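Contents > Part Two: Contents of the Home > Chapter 7

Chapter 7
Small Household Goods: Sorting, Grouping and Surface Storage

7.1 Scope of the chapter

Chapter 6 dealt with furniture and fixed storage. This chapter deals with the goods that are kept on and in them: cups, bottles, baskets, boxes, clear tubs, small electrical items and loose textiles. In most homes these goods outnumber the furniture by a wide margin, and they account for most of the time spent on daily tidying.

The term small household good is used in this book for any item that can be lifted with one hand when empty and that has no fixed place of installation. A water jug is a small household good whether full or empty. A wall lamp is not. A blanket is treated as a small household good when it is used as a cover and as bedding when it is used on a bed; the storage rules differ, and bedding is left to Chapter 9.

After working through the chapter, the student should be able to sort a mixed group of goods by material and by frequency of use, select a suitable container for each group, prepare a covered work surface, and write a surface record in the form given in Section 7.6.

7.2 Open surfaces and their load

An open surface is any horizontal surface on which goods can be set down without opening a door, lid or drawer. Tables, counters, window ledges and the tops of cabinets are open surfaces. Floors are excluded.

Open surfaces collect goods in two ways. Placed goods are put down with the intention that they remain. Resting goods are put down in passing and remain by default. The two cannot always be told apart by inspection, and the household should be asked before anything is moved. In the Ovholm home survey, which is used for the exercises throughout Part Two, 874 items were recorded on the open surfaces of 47 homes. Almost 300 of these were classed by the residents as resting goods.

The distribution of goods across a table is rarely even. Goods move toward the back edge, particularly where the table stands against a wall, and the front is kept free for work or meals. The row that forms along the wall is called the back row. It tends to contain tall and stable items, together with containers whose contents are needed less often. Items in daily use, such as cups, are found forward of the back row.

A cover changes the way a surface is used. Where a blanket or cloth is spread over only part of a table, the uncovered strip is commonly treated as a separate zone, and goods are set down on one side of the boundary or the other. The student should record the two zones separately even when the table is small.
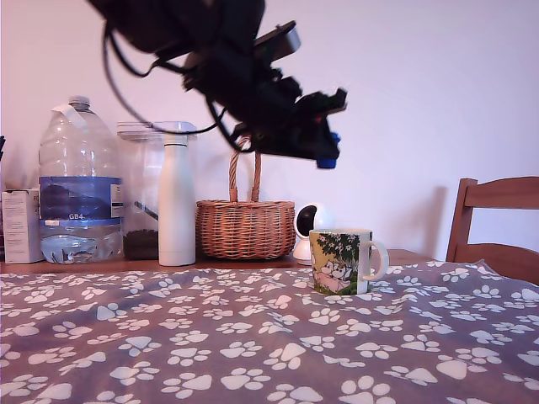
Figure 7.1 Tabletop with a partial cover. The back row stands on the exposed wood; the mug stands on the blanket.

The arrangement in Figure 7.1 contains goods of several materials within a short distance of one another: ceramic, wicker, cardboard, clear plastic and fabric. Each calls for different handling. Materials are taken up in the next section, and the figure is used again in Exercises 7.2 and 7.5.

7.3 Classification by material

Sorting by material is the first step in any tidying procedure that involves cleaning, because the material sets the cleaning method. Five classes are used.

Class A, ceramic and glass. Rigid, washable and liable to chip. Mugs, bowls and plates belong to this class. Class A goods are moved singly and are never stacked on fabric.

Class B, plastic. Rigid or semi-rigid and washable unless labeled otherwise. Clear plastic containers have the advantage that the contents can be checked with the lid closed. Large water bottles are placed in Class B but are assessed for weight before lifting. A bottle holding only a little water is light but tips more easily than a full one and should be carried upright.

Class C, plant fiber. Wicker, cane, rush and straw. Class C goods are brushed or wiped with a barely damp cloth and are not soaked. A wicker basket that is to hold textiles should be checked for broken strands, which catch on loops and loose threads.

Class D, paper and board. Cardboard boxes are kept away from sinks and from any surface that is wiped down daily. A box that has softened at the corners is replaced. Printed information needed later, such as a model number, is copied to the surface record before the box is discarded.

Class E, fabric. Covers, cloths and throws. Class E goods are shaken out before washing and are folded only when fully dry.

Small electrical items, including home cameras, chargers and radios, are placed outside the five classes and marked X. They are not moved during sorting unless the household agrees, as their position may matter to their use.

7.4 Classification by frequency of use

The second sort uses three grades. Grade 1 goods are used daily, Grade 2 goods weekly, and Grade 3 goods less than weekly. Grade 1 goods may remain on an open surface. Grade 2 goods are placed in an open container such as a basket. Grade 3 goods are placed in a lidded container and removed from the surface where space allows.

The grade belongs to the item in its household. A decorated mug may be Grade 1 in one home and Grade 3 in the next, and the decoration is no guide to which.

7.5 Preparing a covered surface

A fabric cover protects the tabletop and reduces noise, but it also reduces stability. Before goods are placed on it:

1. Clear the area to be covered.
2. Spread the cover from the center outward.
3. Smooth folds in any area where Class A goods will stand.
4. Leave at least 200 millimeters of uncovered surface for the back row, if there is one.
5. Set down rigid goods first.

A wrinkle beneath a narrow base is enough to tilt a full cup. Patterned covers can hide small wrinkles, and the surface should be checked by hand.

7.6 The surface record

The surface record is a single sheet with columns for zone, item, class, grade and action. The layout follows the Dretari form, reproduced in Appendix C. One line is used for each item. Contents of closed containers are entered on a separate sheet. Where the class is uncertain, the column is left blank and the item is raised with the household at the end of the visit.

Tesent Educational | Household Studies, Part Two | All rights reserved | Contact | Back to top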